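Does folding things smaller really help?

November 26, 2023

Mared Lougher lent me a book on tidying in October and swore it would give me back half a drawer. I have my doubts. Cloth takes up the space it takes up, however you crease it.

Still, I had a go. The mint green one went first, on the white table.
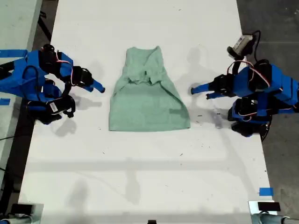 Straight at the hem, a mess further up.

The book wants a neat rectangle that stands on its edge. Mine have never stood for longer than it takes to shut the drawer — and then I open it and they're all lying down again. Carys Jarman says I don't press the folds hard enough. Maybe. Pressing just seems to move the lump somewhere else. 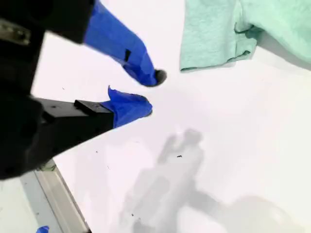 What's in the drawer now

13 folded, 4 rolled, and no spare room that I can find.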